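Gripper kit for the Vevano studio: what to buy for the next year

Lavanya Mudaliar and I were asked to put together an equipment list for the hand-held grippers before the new budget opens. The pictures are from the bedroom corner of the studio, where most of the cloth work is done. Figures are in euros and without tax. Prices marked as quoted were checked on 01/11/2021.

The bed corner

Cloth is the main job here, so the fingers and their pads come first on the list.
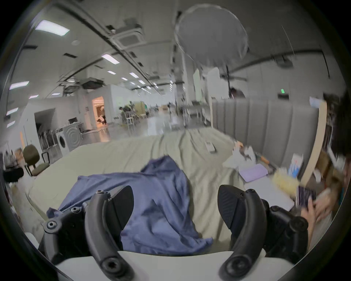 Blue cloth between the two fingers, on the pale bed sheet. The inner pads are textured, and we would like spare ones in the same finish.

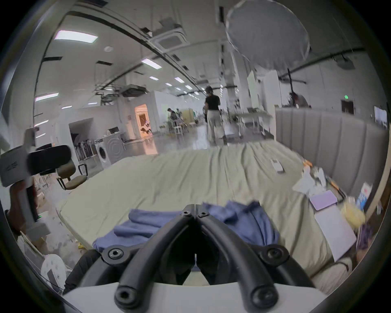

A second hand-held gripper at the left, held up in the left hand. Small screws at the fingertips and more ones on the side joints, so the hex keys go on the list as well.

What we are asking for

Gripper sets: 3, quoted by Alport at 1599 each. Rozália Vida would prefer to lease one of them for the first half of the year, but Alport has not sent a leasing price yet.

Finger pads: 20 pairs. Darnell Esposito keeps the stock and wants them in one order, as the last two small orders both came with separate delivery charges.

Screws and hex keys: 50 for the lot. Rolland can supply these from the shelf.

Bedding and cloths: no new money. Sheets and towels stay under the props budget - please don't charge them to equipment.

Still open

Tulska has offered a service contract, which Lajos Lakatos is reading through. If we take it, the pads may be included and that line comes down. Changes to the list should go to Lavanya before the end of November.

Sándor Vincze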